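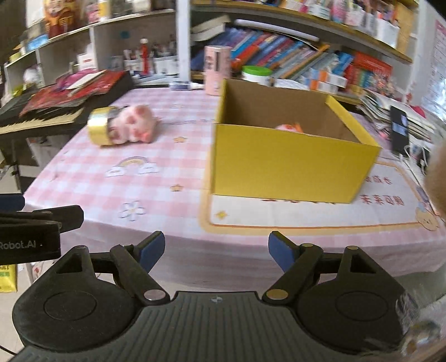
Packing trial, yellow box — 9 September 2020

Box open on the gingham cloth, small pink toy already in it, toward the front. Plush pig still out on the table on its side, gold tape next to it. One flap up at the back right.

Raquel's claim is that the yellow box will take the pig plus the small toy and still close flat. I doubt it. She measured the pig standing up and squeezed it while she did, and a squeezed pig pushes back. Nilmini got the same kind of result in August with the Skasura rabbits, and we spent an afternoon retaping lids.

The gold tape I like even less. It looks nice on yellow, fine. It is also shiny all the way through the roll, and I have yet to see a shiny tape hold on cardboard overnight. Essam says the Ekuler order of 263 boxes went out with it and only 5 came back open. Came back from where? Customers don't mail us a box to tell us the lid popped. I want the count from our own shelf.

Plan:
Small toy stays at the front, pig in behind it, snout up.
Close without tape first. Write down how far the flaps stand off.
One strip of gold across the seam, leave overnight.
Same again with the plain brown tape.

Tablecloth: Laurinda wants to keep it for the product shots. The stars and the rainbow are going to fight with anything pink we put down, and the pig is pink. Would rather have the gray sheet back. Not my call, but noting it.

Still open — does the inside stay plain brown or do we line it? Filipa has a price from Drotix for tissue, 41 a pack. Seems high. Asked her what size the sheets are, no answer yet.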